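**Gestwood** is a terminology management program for translation teams. It stores approved terms, their translations and short usage notes in a shared database, and checks translated files against that database before release. The program was written by Alper Karakaya and is published by Ruresura.

## Features

Entries are grouped by concept, so a single record can hold several synonyms in each language. Each synonym is marked as preferred, allowed or barred. The checker reads CSV and XLIFF files and lists every segment in which a barred term appears. Matching ignores case by default; word stems are handled by a separate module named Donell, which covers 12 languages.

User accounts have one of two roles. Editors may change entries, while readers may only search and suggest. A suggestion expires after seven days if no editor acts on it.

## Versions

The desktop edition, Khoo, works offline and merges its changes at the next connection. As of September 2025, it lacks the batch import found in the web edition. 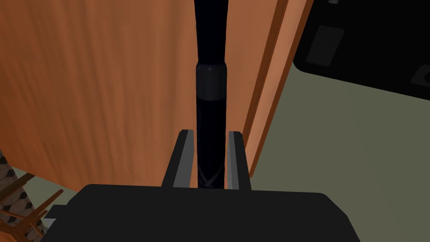
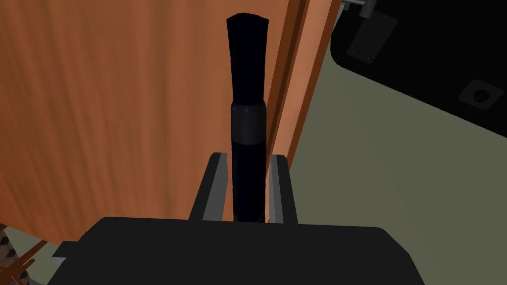
**Can a term base be moved out of Gestwood?**

Editors can export all entries as a CSV file, with usage notes placed in the last column.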